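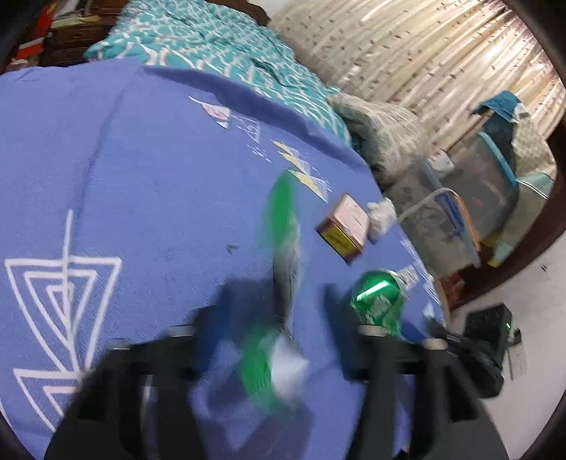 Hand-held gripper at work on a printed blue cloth, with a small box and a green can close by.

Fluleo Trace – software for recordings made with a hand-held gripper

If you have ever come back from a long day of recording with a full card and no clear idea which takes are any good, Trace was written for you. It takes the video from a hand-held gripper, works out where the gripper was and how far open the fingers were, and hands you clean, trimmed episodes that your training code can read. We began it as a script for our own use, and it has grown a good deal since then – mostly because people kept writing to us with recordings that broke it!

What it does with your video

Trace starts with the path of the gripper. Patterned cloth, carved furniture, curtains and crowded shelves all give the tracker something to hold on to, so an ordinary lived-in room is usually a fine place to record. Plain walls and bare white tabletops are harder, and you will see those stretches marked in yellow on the timeline so you can decide for yourself whether to keep them.

Next comes the blur check. Things smear when they are moved quickly past a wide lens, and throwing away every smeared picture would leave you with very little to learn from. Trace looks at the pictures on either side and asks whether the background is still sharp. When it is, the episode stays in and the fast part gets a tag – you can filter on that tag later or leave it alone.

Finger opening is read from the finger pads. You show Trace the gripper fully open and fully closed once at the start of a session, and it carries that reading through everything recorded until you change the pads. (Please do run it again after changing pads, even if the new ones look the same. We have been caught by this ourselves.)

Working through a session

The review window is where you will spend most of your time, so we have tried to make it a pleasant place. Episodes sit in a column on the left, the video plays in the middle, and the path is drawn underneath. Press K to keep, X to drop and the space bar to come back to one later. Haris Rana, who wrote the window, still answers most of the mail about it and is always glad to hear which keys you wish did something else.

Which edition to choose

Trace Desk runs on one computer and handles up to 100 episodes in a session.
Trace Team adds shared review for up to 20 people, with notes on each episode.

Both editions export to the Eveo and Ibarra formats, plus plain folders of pictures and numbers.

What you need

A computer with 4 processor cores or more
A graphics card is helpful for long sessions but not required
2 short calibration clips, open and closed, for each session

Support is by mail from our office in Arthorpe, and there is a live help call every Tuesday that anyone with a license can join. The next update, with faster import, is planned for April and is free to all current users.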